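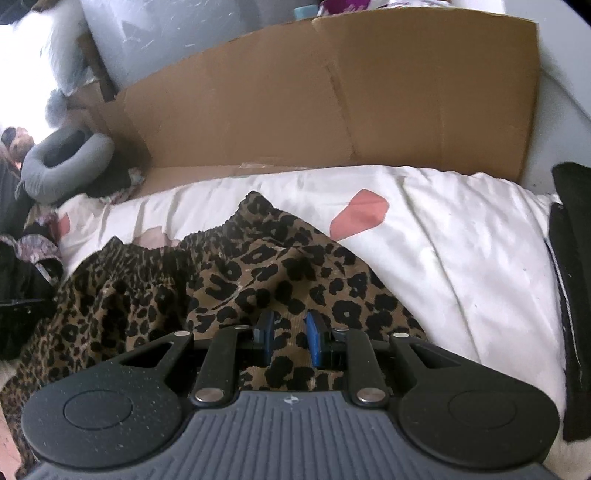 Unai Requena
Community Programs Lead, Grivell Clothing Library

Grivell Clothing Library opens second branch in Ninetti this March

The Grivell Clothing Library is opening a second branch in March, in the old shoe shop on the main street of Ninetti, and we couldn't be happier about it! Members will be able to borrow from either location on the same card, and return to whichever one is closer.

The library started six years ago with two racks in a church hall and a cash box. Members pay a yearly fee, borrow up to 11 pieces at a time and bring them back when they're done. That can mean a suit for a job interview, a formal dress for a cousin's wedding, maternity wear, a ski jacket, or just a bold print you've always wanted to try for a weekend but would never buy.

"People kept driving in from Ninetti and asking when we'd come to them," said Unai Requena, Community Programs Lead. "Some were making the trip every second week with a car full of neighbours' returns. I'm thrilled we can finally tell them to stay put and save the gas."

The new branch has more floor space than the original, with proper change rooms (the Grivell ones are still curtains on a rail, and we love them anyway), a children's section near the front window and a long table at the back for mending. Colours and sizes will be sorted the same way at both branches, so regulars should find their way quickly.

Mending nights move to Ninetti as well. They run from 6:30 p.m., and anyone can come, member or not. Bring a zipper that sticks, a hem that's dropped or a sweater the moths have been at. Sewing machines are provided, along with thread, patches and tea. Beginners are very welcome — half the people who now help out at the table learned to sew on a button there.

Bastos Dry Cleaning will handle formal wear and anything delicate for both branches, with pickup and delivery included. Senell, the family-run shopfitter, built the shelving and the front counter from timber salvaged out of the shoe shop's old storeroom. The original brass foot rail has stayed too.

Donations for the new branch are being accepted now at the Grivell location during regular hours. We're especially short of men's dress shirts, larger sizes in everything, winter coats for kids and teens, and plain black trousers. Items should be clean and ready to wear. Small repairs are fine if you pin a note to the spot.

Yearly membership is $15 at either branch and stays at that price through the opening. Existing members don't need to do anything; their cards will work in Ninetti from the first morning.

Doors open at 10 a.m. on opening day, with coffee, a clothing swap on the sidewalk and a mending demonstration at 2 p.m. Street parking is free, and the bus stops across the road.

Media inquiries and interview requests can be directed to Unai Requena at the Grivell branch.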